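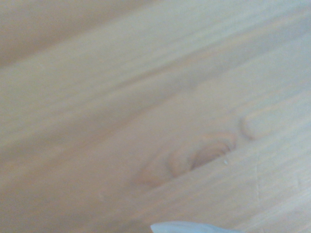
**Ebbe Boström**
Clalcombe Robotics Group
Draft of Thu 2 January

## 3. Collecting the examples

**Figure 3.** Wrist camera view close to the worktop. The wood grain runs diagonally, with a knot below the middle and to the right; the pale tip of one gripper finger enters at the bottom.

### 3.1 Set-up

All examples were collected at the Clalcombe site on a single arm, which we call Murnard after the room in which it was first installed. The arm has a two-finger gripper and carries a small camera at the wrist. A second camera is fixed to a post at the side of the table and sees the whole working area. The operator moves the arm by means of a hand-held controller and watches the table directly, not a screen. We tried a screen at first and found that operators became slower and tended to stop well short of the object.

The task is simple to state. The arm starts above the table, moves down to an object, closes the gripper on it, lifts it and puts it in a tray. An example is one complete attempt, from the moment the operator presses the start button to the moment the button is pressed again. Both camera streams, the joint positions and the gripper opening are stored together with a shared clock.

We used 16 objects, all small enough to be held between the fingers. They were placed by hand before each attempt, following a printed list of positions drawn up in advance. The list was shuffled for every session so that an operator could not get used to a fixed order.

### 3.2 Attempts and sessions

Recording ran until the end of February and gave 1,371 attempts. Each operator was given a short practice period whose attempts were not kept. After that, everything was kept, including attempts in which the object was dropped, pushed away or missed. Earlier work in our group, on the Hsueh set, threw such attempts out on the day they were made, and it was later impossible to say how often they had occurred or what they looked like.

Operators were asked to work at a speed they found comfortable. No target was set for the number of attempts in a session, and they could stop when they wished. They were also asked not to correct an attempt by going back to the start position. If the gripper came down in the wrong place, they were to move it across from where it was and carry on. This gives the learning system examples of small recoveries, which a person makes without thinking and which are hard to ask for on purpose.

### 3.3 Near-surface views

A good deal of each wrist camera stream is spent very close to the table. In these images the worktop can fill the whole view, and nothing in them shows where in the working area the gripper is, apart from the marks in the wood itself. Figure 3 is of this kind. The focus is soft throughout, and the most readable part is the set of darker rings inside the knot. The finger is almost white with a bluish tint against the beige of the wood, and only its upper edge can be seen.

We considered removing such images before training. There were two arguments for doing so. The first is that they hold little about the object to be picked up. The second is that a learning system may pick up on a feature of the table and treat it as a guide to where the arm should go. A knot is a strong, fixed mark on an otherwise quiet surface, and if objects are often placed near it, the system has a cheap way of doing well on the recorded examples and badly on any other table.

In the end we kept them. A gripper that has come down beside its object sees much the same thing, and a system trained without these views has no example of what to do next. Removing them also leaves gaps in the stream, and the gaps fall just where the arm is moving most slowly and the operator is making the finest adjustments. We dealt with the second argument in another way, by changing the printed list. Positions were spread evenly over the working area, and no position was used for more than one object in the same session.

### 3.4 Labelling

Each attempt was given a result by a person who had not operated the arm in that session. The labels were 'placed', 'dropped', 'missed' and 'unclear'. The labeller watched the side camera first and turned to the wrist camera only if the result was in doubt. Of the full set, 371 attempts needed the second view.

We also marked near-surface stretches by hand, noting the first and last image of each. An image was counted as near-surface if no object was visible and the worktop took up all of the view apart from any part of the gripper. The rule is easy to apply in most cases – Figure 3 plainly meets it – but less so when the edge of an object is just leaving the view. Where a labeller hesitated, the image was left unmarked.

An automatic rule based on the height of the wrist was tested as well. It agreed poorly with the hand marks, mainly in attempts where the operator tilted the gripper to reach an object from the side. In those attempts the wrist may be low while the camera still sees well across the table. We therefore used the hand marks throughout, and the height rule plays no part in what follows.

### 3.5 Splitting the set

The attempts were divided by session. If neighbouring attempts from one session are placed on both sides of the split, the system is tested on light, camera angle and operator habits it has already met, and the result looks better than it should. Whole sessions were held back for testing, and two of the objects appear only in those sessions.

A further small set was recorded on the table used by the Molleck project, which has a plain painted top with no grain. It was never used for training. Results on it are given separately in Section 5, and the comparison with the Clalcombe table is restricted to objects that were used on both.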